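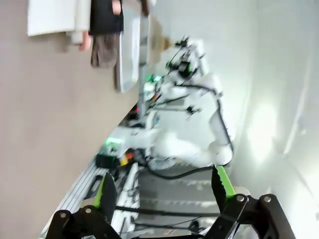 Department of Consumer and Household Studies, Engelhardt College
3.2 How people talk about laundry day
I went into this study thinking folks would mostly complain about ironing. They didn't! What came up again and again in our 137 diaries (we collected them in March, from homes in Pindside and Setton) was the question of when a towel counts as dirty. My co-author Nele Fuchs had warned me about this, and I owe her a coffee.
We asked each household to write down every load for two weeks, plus anything that bugged them along the way. Some people gave us a single line per load, and one man in Setton sent nine pages on fabric softener, which I read twice.
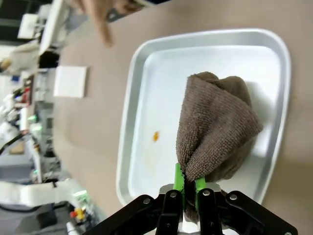

The arguments were nearly always between people who shared a bathroom. In 43 of the diaries, somebody wrote about a towel being washed "too soon" or "way too late," and the two sides often came from the same house (Dima Aoun coded these, and I checked her codes afterward). Comparing the number of days between washes against household size, and the spread is huge, even among couples.
I'd be careful with the Pindside numbers, though. Many of those homes share a basement machine, so people there wash when it's free, and I can't really separate that from habit. We come back to this in Section 4.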